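Simulated demonstrations at Grultow: how the two-arm set is collected
18 April 2020

Grultow began recording demonstrations for its two-arm learning system in March, entirely in simulation. The engineer responsible for the collection answered our questions by phone.

The task family is called Vadside internally. Two arms face each other across a table and work on small objects in a shared tray. An operator drives both arms at once with a pair of hand controllers, and the simulator logs joint positions, finger commands and a rendered view at every step.

"We started with cubes. The contact model handles a flat face well, and it handles a rounded edge badly. I didn't want operators fighting the solver in the first month."

The set currently holds 1477 recorded episodes. Of these, 255 were rejected on review. The most frequent fault is a late approach by one arm: the operator concentrates on one hand and leaves the other hovering. Such an episode can still finish the task, but the engineer removes it.

"If you keep them, the policy learns to wait. We trained on an unfiltered batch early on and got long pauses with the fingers next to the object. It was copying us."

Object positions are drawn at random before each episode, within limits that keep both cubes reachable. Colors are varied as well. Lighting is not yet varied, and the engineer considers this the weakest part of the set.

Asked about episode length, the engineer gave a typical figure of some 537 steps, most of it spent on the approach. The grasp itself is short, and for that reason the training code, a package named Abubakari, samples the steps near contact more often than the rest.

"Without that weighting you get a very good model of moving through empty air."

Operators are asked to stop and restart if a cube tips during the approach. Recoveries are recorded separately, under their own label, and there are 161 of them so far. Whether to mix them into the main set is undecided. One trial run with recoveries included grasped more reliably but moved more slowly.
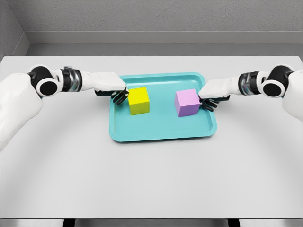
Transfer to hardware will be handled at the Netedport site. "I would like the lighting fixed before anyone there asks me for a checkpoint," the engineer said.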